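**Manipulation Methods board › Data and Evaluation › Re-labeling start poses in the Wara key set**

**c_ovach_lab** (moderator)

The working group has completed its review of the relabeling method proposed in November. A short statement of the method and the result follows, so that members may comment before the protocol is changed.

The Wara set contains 1610 recorded attempts at picking up small, flat household objects from a tabletop with two arms. Under the present protocol, an attempt begins when the operator presses the start pedal. Under the proposed method, it begins at the first frame in which either gripper moves toward the object. The idle portion before that frame is removed from training but kept in the archive.

Two policies were trained, one on each version, with the same settings and the same number of steps. Each was tested on 115 trials at the Murín site. The policy trained on trimmed attempts hesitated less at the start and completed more of the trials. The gain was largest for keys and coins and was close to nothing for cups.

The group recommends adoption. Comments are invited until Saturday.

---

**tmarsh_eval**

Thank you for the summary. I support the change in principle, but I request that one point be settled first.

The number of steps was held constant while the amount of data was reduced. The trimmed policy therefore saw each useful frame more often. Part of the gain could come from that alone. A fair comparison would hold the number of passes over the moving frames constant and let the step count differ.

I would also ask whether the people scoring the trials knew which policy was running.

---

**c_ovach_lab** (moderator)

The scorers did not know. The policies were loaded under letter codes and the order was shuffled for each block.

The first point is accepted. The group discussed it and judged the effect to be small, but no run was made to confirm this.

---

**R. Christodoulou**

I write on behalf of the Zistovum site, where a little more than a third of the set was recorded.

We do not support adoption in its present form. The idle portion is not empty of information. During that time the head camera is already on the table, and the policy learns that it may look before it acts. When we trained on trimmed attempts here, the arms set off at once, including in trials where the object had been placed outside the area they could reach. In 14 such trials the untrimmed policy stayed where it was more often than the trimmed one did. I recognize that 14 is a small number and I do not present it as a firm result.

Our second concern is with the phrase "moves toward the object." With two arms, one may drift slightly while the operator settles. Our labelers disagreed with one another on the first frame in a fair share of the attempts, and the disagreement was worst for keys.

Rafail Christodoulou
Zistovum

---

**hollins_p**

The drift problem can be handled with a speed threshold. We have used one for two years and it is dull but dependable. Take the wrist speed, smooth it, and mark the first frame after which it stays above the threshold for half a second. No labeler is involved.

On the question of waiting, I would say that a policy which stays still because it has seen many still frames has not learned anything about reach. It has learned to stay still. If refusal is wanted, it should be recorded on purpose, with the object out of reach and the attempt marked as declined.

---

**R. Christodoulou**

I agree that declined attempts should be recorded on purpose. They have not been, and the proposal would remove the only frames that now stand in for them. That is an argument about the order of the two changes.

On the threshold, I have no objection to trying it, provided that the value is published with the set. I would suggest that it be checked first on the key attempts, as they are the ones on which our labelers differed. The starting condition we use for these is simple: the keys are laid flat near the front edge of a folding table, and both arms begin well back from it, with the grippers low in the head camera's view.
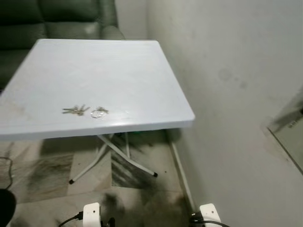

From a start of this kind there is a long approach, and a slow operator may cover the first part of it below any threshold that would also reject drift. Mr. or Ms. Hollins may have a value that avoids this. Ours did not. We tried three and each of them cut into the real approach on some attempts, which shortens exactly the portion that the method is meant to protect.

---

**hollins_p**

Either is fine, thank you. Our arms are mounted closer to the table, so I cannot promise that our value will carry over. You could run the threshold backward from the moment of contact and stop at the last still period. Slow approaches survive that, in our experience, as long as the operator does not pause halfway.

---

**tmarsh_eval**

Operators do pause halfway. At least, ours do.

I would still prefer to see the equal-passes run before any of this is decided. It would cost us a week of machine time and we are able to offer it.

---

**c_ovach_lab** (moderator)

The offer is accepted with thanks. The recommendation is amended as follows.

- The equal-passes comparison will be run by tmarsh_eval on the existing data.
- The Zistovum site will apply the backward threshold to 600 key attempts and report how often it differs from the hand labels.
- Both sites will begin recording declined attempts, marked as such.
- The current start rule remains in force until the first two items are reported in this thread.

Members who have already trimmed their local copies are asked to keep the originals.

---

**R. Christodoulou**

Zistovum agrees to the amended text. We remain doubtful about the backward threshold, but we will run it as written. Please send the smoothing window along with the value, as we have been using a shorter one.

---

**hollins_p**

Sent to both sites by direct message. The window is in frames, so please convert it if you record at a different rate.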